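17 Sep 2025

Home late, fed, shoes off, and my shoulders are sore from hunching over the table for most of the afternoon. Robotics club is properly back! Last week was all forms and finding out who'd lost their login over the summer, so today was the first real session, and I got to drive.

Our project this fall is called Ernudari (I voted for something else, I'm over it) and the goal is to get the arm to clear a table of pretend groceries and dishes when you tell it what to pick up. Plillton has a showcase in front of parents before winter break, and then there's the Kuusk round if we're good enough to enter. I would really, really like to enter. We missed it in June by being hopelessly unready and I had to sit in the bleachers and clap for other people's robots.

So the job right now is demonstrations. One of us steers the arm through the task, it all gets saved, and then we do it again. And again. We want 500 good ones before we train anything, and as of tonight we have 78. I know. But two weeks ago we had zero, and I did a decent pile of those myself.

I'd asked for the banana. Everybody wants the bowls, which are easy once you get one finger over the rim, but the banana is the kind with the peel open, so there are flaps going everywhere and a different shape from every side. I figured if I could learn to do that one I could do anything on the table. My plan was to bring the fingers in wide and slow, get the thing lined up in the middle, and only then come down. It's harder than it sounds when you're watching through the wrist view, because left on the screen and left on the controller don't feel like the same left until you've been at it for a while.

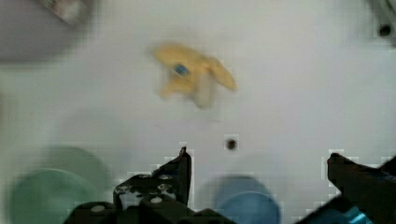

Do you always come in from the same side, somebody asked over my shoulder, because if you do then that's all it's ever going to learn. Which, ugh. Yes. I did always come in from the same side. I'd found an approach I liked and I'd been using it every single time like a favorite parking spot. I went a bit red and said I was just about to change it (I was not).

After that I made myself do it properly. Turn the banana, move it over a bit, turn it again, start the arm from somewhere else. We've got a sheet taped inside the notebook with start positions on it and I'd been ignoring the sheet. My next few tries were terrible! One of them I closed the fingers on nothing at all, twice, and somebody made the sad trombone noise. We threw that one out. We're supposed to keep the ones where you miss and then recover, but only if you recover.

By the middle of the session I'd calmed down. I worked out that I do better if I pick one bit to look at and stop trying to watch everything, so I watched the sticker. Sticker, fingertips, sticker, fingertips. I think I was muttering it out loud.

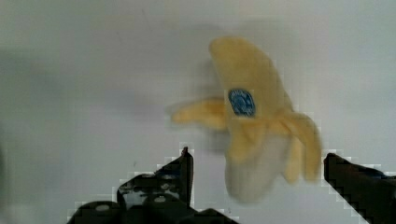 Banana, blue sticker, and me talking to myself.

Snack break was pretzels. We argued about whether the banana should count as one category or get its own, since a model that's great at round fruit might still be hopeless with flaps. I said its own. I got outvoted, then un-outvoted after we looked at how the scoring works for the Kuusk round: 900 points total, and a chunk of that is for "awkward shapes," with no list of what counts as awkward. I feel like a peeled banana is a pretty safe bet.

We also had a long go-round about Dremar, which is what we've been calling the little program that sorts the recordings. It keeps putting the fruit tries and the dish tries in one folder, and I have a feeling it's my fault from when I renamed things last week. I said I'd look at it. I have not looked at it. It's on the list for tomorrow, under the history reading.

For the last stretch we did the full table, no more one-object warmups. Green bowl, blue bowl, green cup, plate with the red bottle lying on it, strawberry, the orange fruit up by the edge, my banana, the works. I like it so much better this way. It looks like somebody got halfway through making lunch and wandered off, and you have to think about what's in the way of what. Coming at the bowl is fine. Getting across to the banana means going over or around pretty much all the rest, and I haven't decided which I trust more.
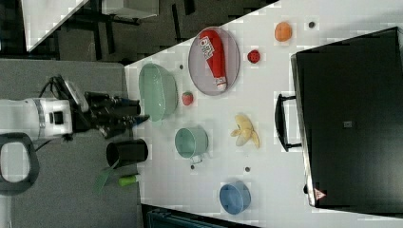 Things to do before next time

Fix the Dremar folders. Copy everything first, THEN fix. I learned that the hard way in June and I don't need to learn it again.

Use the start sheet. Tick the boxes. No favorite parking spots.

Ask if we can get a second controller, because the line to drive was long today and the new kids hardly got a turn. I felt kind of bad about it. I was new last year and I remember standing there holding somebody's jacket.

Write down how we say the instructions. Half of us type "pick up the banana" and half of us type "grab banana" and I think it's fine to have both, but we should at least know we have both.

Bring better pretzels — those were stale.

Anyway it's past when I said I'd be asleep. My thumbs still feel like they're steering. If we can do the same number next session and the one after that, we might have enough to try a first training run before the month is out, and I already called dibs on pressing the button.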